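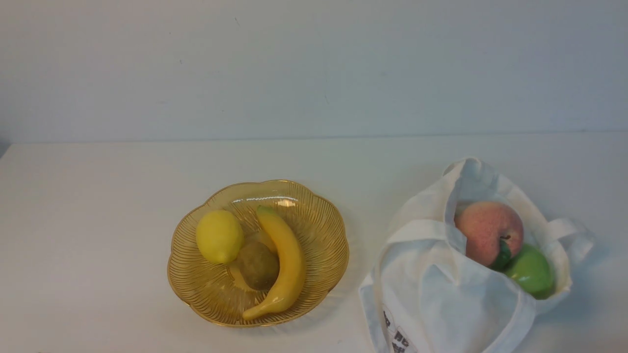 The Clasden secondhand glass sale is back on 5th April, and I could not be happier about it! I've been going since it was a handful of tables behind the old Rastlow mill, and last December's sale is where I finally gave in and started buying fruit bowls. My weakness is amber glass – the golden kind with a wavy, flower-like rim and fine ridges fanning out from the middle. Put a lemon and a kiwi in one and it looks great on a plain white table (mine never gets as far as the cupboard).

The sale has moved to the MacAulay Hall this year, which has way more floor space and, thank goodness, real parking. The organizers at Trultolero are expecting some 200 sellers, up from 56 last time, and they told me more than 1,000 people have already asked about tickets. Entry is $15 for the early hour and free after that. I'll be paying for the early hour, no question, as the good bowls were gone by lunch in December and I'm still sore about a green one I put down for a minute.

Bring newspaper and a sturdy box, because the sellers tend to run out of wrapping. There's a table by the door for chipped pieces too – cheap, and perfectly fine for lemons if you turn the bad side to the wall. Doors open at 9, and the coffee stand from last year is coming back.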